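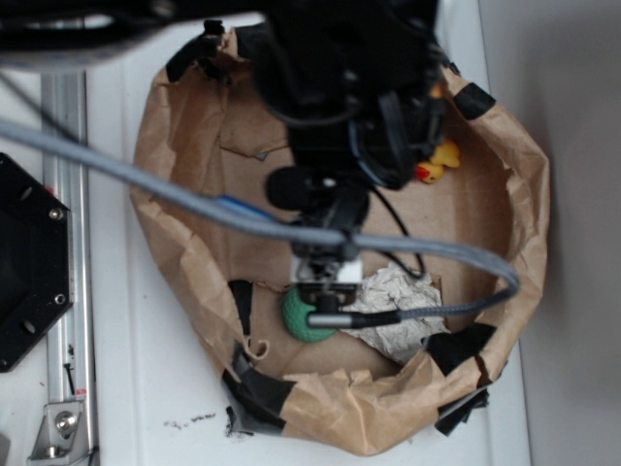

Reviews > Warehouse > Picking arms

Colline picking arm, reviewed after a winter at the returns bench

Flundholm handles returned toys and small household goods. Until December the sorting bench had two people on it per shift, reaching into bags and calling out what they found. Now one of them minds a Colline arm and the other has moved to inspection. I run the bench, so this review is mostly about the work and less about the spec sheet.

The arm is good at simple shapes. Balls and small rubber toys give it little trouble once the bag is opened wide and the rim is rolled and taped. That prep is still done by hand, and it is the part the sales visit skipped. A bag that hasn't been taped tends to fold in on the gripper, and then someone has to stop the arm and straighten it. Crumpled paper is the other weak point. The arm will go for a wad of it as readily as for the item next to it.
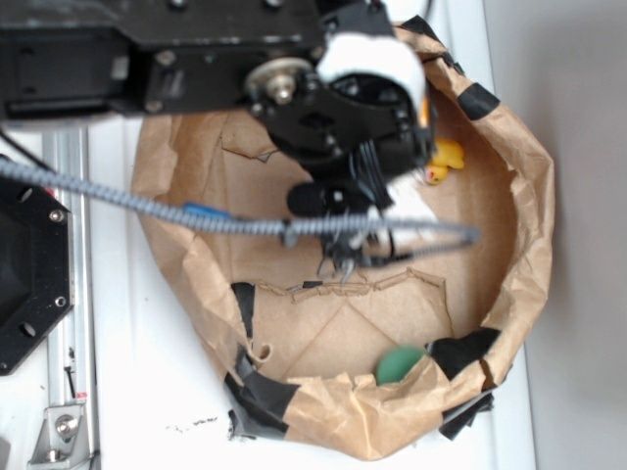 The gripper over a taped bag, with a rubber duck and a green ball inside.

Speed is fair. A practiced sorter is faster over 20 bags. Over 1000 the arm wins, and it doesn't get a sore shoulder. Jui-lin Hsueh, who had the bench longest, says she misses the talking more than the lifting. Her job now is watching, clearing stops and taping rims — easier on the body, harder to stay awake for. We switched to 70-minute turns at the arm, which helped.

Hrefna Baldursdóttir went to inspection and likes it. Her pay grade went up, Jui-lin's did not, and I think that was a mistake on our side. If you buy one of these, settle what the minding job is worth before it arrives.

Cables need watching. Ours loop wide over the work area and I check them at every shift change. The manual gives this one line. Phone support was polite and slow.

I would buy it again for a bench with steady volume. For mixed bags with a lot of loose packing, I would wait.

Rating: 3.5 out of 5

Contact the reviews desk | © 2023 Grastum | Back to top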